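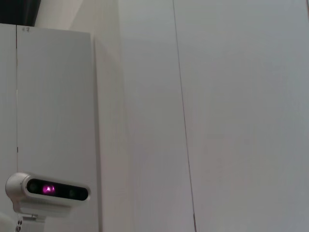

**Figure 2.** Tall white cabinet, seen from below. A small dark mark is on the front face, near the upper edge.

### 4.2 What the comment record shows

The draft management plan for the Tisell tract ran to 86 pages, of which the question everybody cared about took up one paragraph on page 17. That paragraph proposed letting the old hayfield at the north end of the preserve go back to wet prairie, which would mean cutting the row of spruces along the Cladbridge road. The spruces are not native, are not healthy, and were planted by a highway crew to block snow. They were also, as the record makes plain, the most beloved trees in the county.

The public had 30 days to write in. We coded each letter by its main concern, following the scheme Higuchi used for the Murakami marsh hearings. Chie Higuchi and Hideaki Nagano read the whole file separately and then compared notes. They disagreed most often on letters that began by praising prairie in general and ended by opposing this one. Higuchi coded these as support with conditions. Nagano, who has attended more hearings, coded them as opposition. We kept Nagano's reading, and Section 5 reports what changes if we do not (very little).

Letters in favor tended to cite birds. Letters against tended to cite the same birds. Bobolinks appear on both sides, and in two cases the writers quote an identical sentence from the plan's appendix as proof of opposite things. Only a few letters mention water, although the drainage tile under the hayfield was the reason the district opened the question in the first place. The tile report, prepared by the consulting firm Etasex, was posted in February as a separate file and seems to have had a small readership.

The district's written reply, dated Aug 15, 2019, sorted the letters differently. It counted any letter that mentioned the spruces as a comment on "visual screening" and answered all of them with the same two sentences. Letters on prairie fires went to the fire protection district, which had no role in the plan and said so. As a result, a reader who wrote about trees, smoke and bobolinks might receive three replies, none of which took up the question of whether the hayfield should be a hayfield.

We do not read this as bad faith. Staff had a form with set boxes and a deadline, and the boxes had been drawn up for a parking lot expansion. But the sorting did shape what the board saw. The summary in its packet listed screening as the leading issue and habitat as a minor one, and the discussion that followed was mostly about how fast a replacement hedge would grow.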